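# pellby-snapshots

Notes and labels for small household plastic things, photographed above a white tabletop. Version 4. Read this before you trust any number in the CSV.

There are 389 rows. The Zevudo page that links to us calls the set "complete," and I don't know what that would mean for a pile of kitchen and toy-box plastics. It is what we had in July.

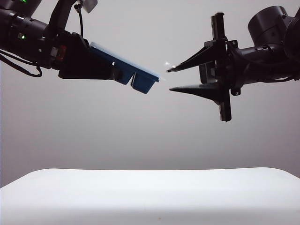
Color labels are the weakest column. Two people at Pellby filled it in and they disagreed most on things made from more than one plastic. One of them wrote a single color per object and the other wrote whatever caught the eye first. Take the blue piece with the pale, see-through lid or rim: "blue" is fair for the body, but the top edge goes almost white at one tip, and "blue" tells you nothing about that. I'd want `body_color` and `rim_color` as separate fields. For now there is only `color`.

Other complaints:

- `has_cutouts` was filled in by memory for the Hattori batch. Treat it as a guess.
- `shape` allows 8 values, and "rounded" is doing far too much work.
- `use` should probably be deleted. Most entries are somebody's hunch.

Pistach asked for weights. We didn't weigh anything, so please stop filling that column in yourselves.

Fixes go in `corrections.csv`, one line per object, old value first.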